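Lounge and Break Area Walk-Through, Plonideck Building
2 Jun 2018
Print this page | E-mail to a friend

Thank you all for keeping the lounge so pleasant since we last went round in April! Comments are under each item, and I've let myself ramble a little.

[x] Tabletops clean and steady. Wiped down nicely, no wobble. Please fold the cloths when you're done with them.
[x] Chairs sound. I sat in every one, which was no hardship.
[ ] Cords clear of walkways. Needs another look, please, especially by the tables.
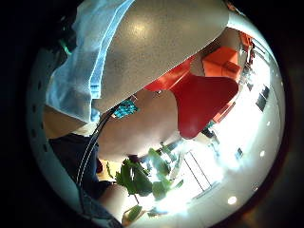
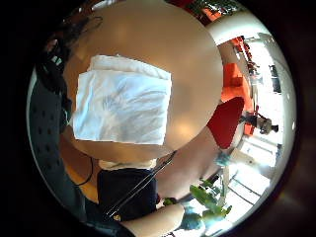 Lounge, window side

[x] Window area. Lovely light in there, and the path to it is open. Do leave 40 inches clear for anyone coming through with a cart.
[x] Plants. Healthy and out of the way. Water them lightly so nothing drips on the floor (I slipped once at Lirkance and still remember it).
[ ] Extinguisher tag. Due for renewal, work order 675 is in.
[x] Exit sign lit.

Open items should be closed within 5 working days. Call extension 132 if you get stuck, I'm always glad to help.

3 comments | 12 shares

Related
Escobedo Hall kitchen checklist
Navness stairwell lighting
Storing cleaning cloths safely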